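Part 4 of the tip cell guide, picking up where the arm is bolted down, powered and homed. If yours still wobbles when you lean on the rail, go back and finish Part 3 first, please! Everything from now on depends on the base plate staying put.

## 4. Teaching the tip transfer

The job is simple to say: pick a pipette tip out of one box, carry it across, and drop it in a free hole in the other box. I call the left box A and the right box B all the way through, and so do the saved programs, so don't swap the names halfway (I did, and spent an evening chasing a mirrored path).

You'll need the Flernura pendant, two tip boxes of the same type, and a bag of tips you don't mind wrecking. Please don't learn on sterile ones.

### 4.1 Placing the boxes

1. Put the arm in its park pose and press hold on the pendant before you reach in. Every time. I still say it out loud.
2. Set both boxes on the wooden top and open the lids all the way. A lid that stands up behind its box is okay as long as your approach path comes in clear of it, but you do have to choose: lid up or lid flat, and then keep it that way for that box.
3. Bring the gripper over the first box in slow mode and stop well above the tips. You only want to see whether the fingers have room to open.

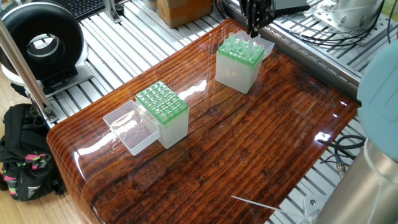 Noémi Oláh wrote back after trying the first draft of this section that step 3 should come with a speed, and that she'd keep it at 30 mm/s until all the points are saved, even the easy ones. She also said she tapes the boxes down before she teaches anything, and that a box nudged by a sleeve cost her the whole set of points.

She's right on both counts, so: 30 mm/s, and tape. Low-tack tape under the front edge is plenty. If you'd like something more permanent, Merunetti sells little corner stops that stick to a varnished top, and I've been happy with mine.

> **Note:** A glossy top throws back a lot of light. If you use the camera to find the rack, turn off auto exposure and set it by hand with your usual lamps on. Mine is happiest at an exposure of 3000 in the Futach viewer, but your room will want its own number.

### 4.2 Saving the corner points

We teach corners and let the controller work out the holes in between. It's quicker than it sounds, and so much nicer than teaching every hole by hand (ask me how I know).

1. Jog to a spot above the back left hole of box A. Save it as `A_high_1`.
2. Come straight down until the fingers are level with the top of where a tip would sit. Save it as `A_grip_1`.
3. Go straight back up. Don't cut the corner, even in slow mode, or you'll drag a neighboring tip along with you.
4. Repeat for the other three corners of box A, then for box B with the `B_` names.
5. Check the tilt with something long. A pipette rod in the fingers shows up a crooked wrist much sooner than a short tip does, and you can sight along it toward the rack from the front and from the side. Lean is fine if your program wants lean, but it should be the same lean at every corner.

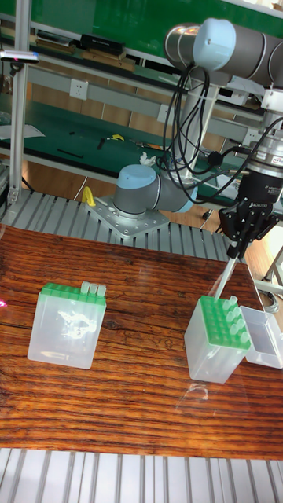
6. Take the rod out, then run `CHECK_GRID`. The arm visits every hole at the high point and never goes down. Watch the cables as well as the fingers; if the loop by the wrist goes tight anywhere, give it more slack at the clip and run the check again.

> **Caution:** Don't hold the rod in place with your hand while the gripper is closing. Rest it on something, close at the lowest force, and let go early.

### 4.3 Setting the grip

Tips are soft, and the factory grip setting squashes them into a shape that won't seat on anything. So we turn it down, a lot.

1. Open **Tool > Grip** on the pendant and set force to 24 percent.
2. Set closing speed to 60 percent. Slower than that and the tip tends to tilt as the first finger touches it.
3. Send the arm to `A_grip_1` with one tip loaded in that hole, and close.
4. Lift to the high point and look at the tip from two sides. You want it hanging straight down. If it leans, the fingers are meeting it off center, so nudge the point half a millimeter toward the finger that touches first and try again.
5. If it slips, bring the force up two percent at a time. If you get past 40 or so (my gut feeling, nothing official), the finger pads are dirty or worn and more force won't help you.
6. Move out over bare tabletop and pause there with the tip still in the fingers. I leave it a full minute. A grip that creeps will show itself over the wood, where a dropped tip does no harm at all.

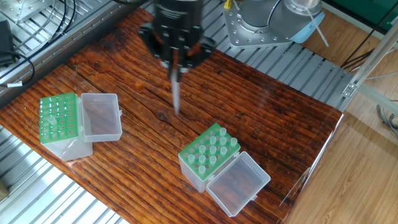 ### 4.4 First full run

Load a few tips in one box and leave plenty of gaps around them. A packed rack is a mean test for a first day, and you'll want room to see what went wrong.

1. Load `TRANSFER_SLOW` and tell it which holes are full. The program doesn't look, it believes you.
2. Keep a thumb on the stop button and press start.
3. Let it do one tip, then pause it at the crossing point between the boxes. Wrist up, fingers clear of both racks, cables hanging free of the lids: that's what you're after. If the fingers look low to you, they are low. Raise `CROSS_MID` and save.
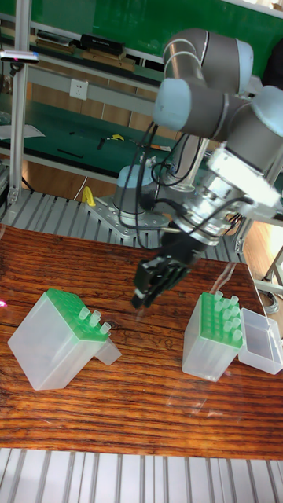
*Gripper at the crossing point, between box A and box B.*

4. Press resume and let it finish the batch. Still slow, still with your thumb on the button.
5. When it has done three clean batches in a row, go up to half speed. I've never bothered going faster than that, to be fair, as the gripper is the slow part anyway.

### 4.5 Keeping it that way

Wipe the finger pads with a dry lint-free cloth before each session. Once a month put a wrench on the base plate bolts, and on the bolts where the Grgić bracket meets the post if you have that one fitted (mine worked loose by December and I blamed the software for ages).

If you change the brand of tip, redo 4.3 from the top. If you move a box, even a little, redo 4.2 for that box only. The other one keeps its points.

Backing up the saved points to a USB stick is in Part 5, and you should do it before you switch anything off.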